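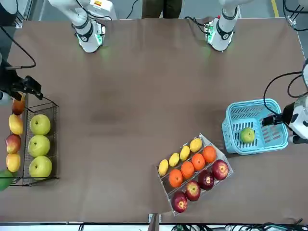
The brown table at Tenstead, with fruit set out near its edges.

Our fruit growers' club finally made it to the Tenstead open day on May 12, 2019, and I'm so glad we got up early for it! The orchard was planted by the Chacko family, and 17 of us spent the morning under the trees with Geetha Bhat, who runs the grafting beds.

She let us handle the young rootstock and showed us two ways of making a cleft graft. I'd only ever tried the one with tape. There are 600 grafted trees in the shade house, and the labels are handwritten, down to the day of the cut.

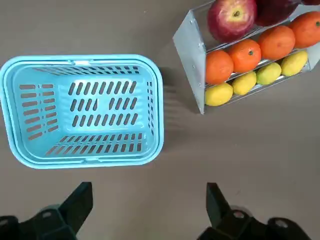

Light blue basket with slotted sides.

Lunch was rice, lime pickle and a green mango salad I went back for twice. Neema Kariuki got the recipe out of the cooks - salt, chili, a little jaggery - and will put it in the next newsletter. 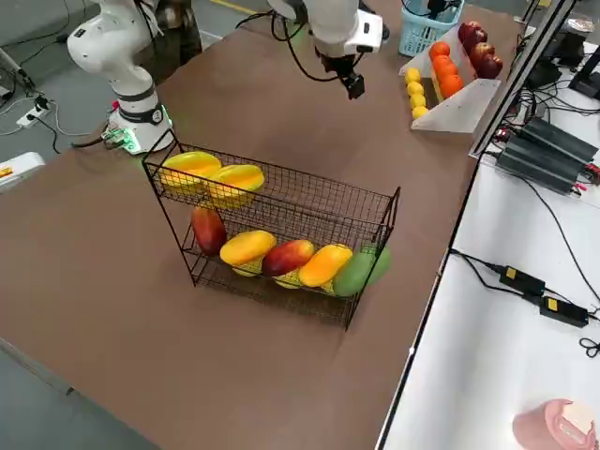 Mangoes were what most of us had come for, of course. Balakrishnan Joseph gave the afternoon talk on ripening and kept it wonderfully practical: leave a bit of stem on, keep the sap off the skin, don't stack them deep. He also thinks most home growers water far too much in May, and I went home feeling guilty about mine.

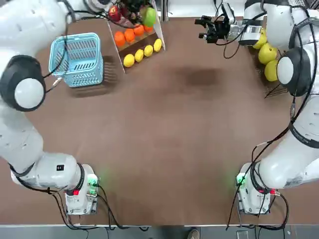
The last hour was the old block down by the stream, where the trees are roughly 60 years old and still bearing. Tharun Krishnan wanted to measure every trunk and nearly missed the bus. I bought two grafted saplings and a jar of the pickle. The next open day hasn't been set yet, but bring cash, a hat and decent shoes - the path to the stream is steep.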